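A Table You Can Leave Alone

Niloufar Ghasemi has been finishing tabletops in her Kekport workshop for eleven years, and she still gets asked the same thing at every delivery.
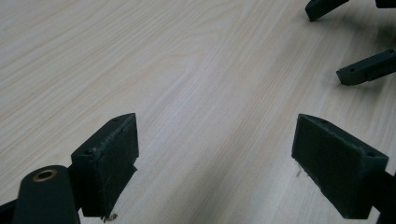 Mounir Abdel Hamid would put the question differently. He has bought two tables from her, and for him the thing to ask is how little you can get away with doing to pale wood before it starts to look neglected. He wipes his down at night, oils it when he remembers, and has stopped using coasters.

Ghasemi laughed when I read her that. "He's about right," she said. "I'd like him to remember a bit more often. But most of the tables that come back to me have been looked after too much. People scrub. They buy a spray that says it's for wood and they put it on every day, and after a year there's a film on it that I have to take off."

She prefers light wood with a straight grain and a matte finish. It marks, she said, and customers need to hear that before they pay. She tells them on the phone, and again when they come in to choose the boards. A plain top starts at $900 and takes her most of a month. Roughly 40 go out in a year, the bulk of them before the holidays.

I asked what she does to the surface to keep it from looking shiny.

"I stop early," she said. "You sand with the grain, you go up through the grits, and at some point it's smooth to the hand and you want to keep going. Don't. If you take it too fine the oil sits on top. Then I go over it once with a soft brush, also with the grain, and I leave it overnight."

The oil goes on in two thin coats with a cotton cloth. She used to do three. Her old supplier, Stasten, changed its mix a few years back and she moved over to one from Jumedum, and the third coat stayed tacky in February when the shop was cold. Two has been enough.

Dalia Fawzy runs a small sewing business with her sister Hanane, and they work at a Ghasemi table all day. Theirs came in the spring. "We drag things across it," Dalia said. "Scissors, boxes, the machine when we're lazy. There was a long scratch by the end of the first week and I was sick about it. Niloufar told me over the phone to rub it with a gray pad, along the grain, and put a little oil on. I can't find it now."

Hanane said she can still find it.

Water is less of a worry than people think, according to Ghasemi, if it gets wiped up the same day. Tea is worse. Anything with iron in it can leave a blue-black stain on some woods – a wet can, a cast iron pan, steel wool that has shed. She keeps steel wool out of the shop altogether. Crumbs and grit should be brushed off before anyone wipes, or the cloth just pushes them along the surface.

And sunlight? "It'll change. Move the fruit bowl now and then or you'll have a circle."

She is taking orders again from 1st November. The shop is at 344 Vidmar Street, behind the tire place, and it's best to call first.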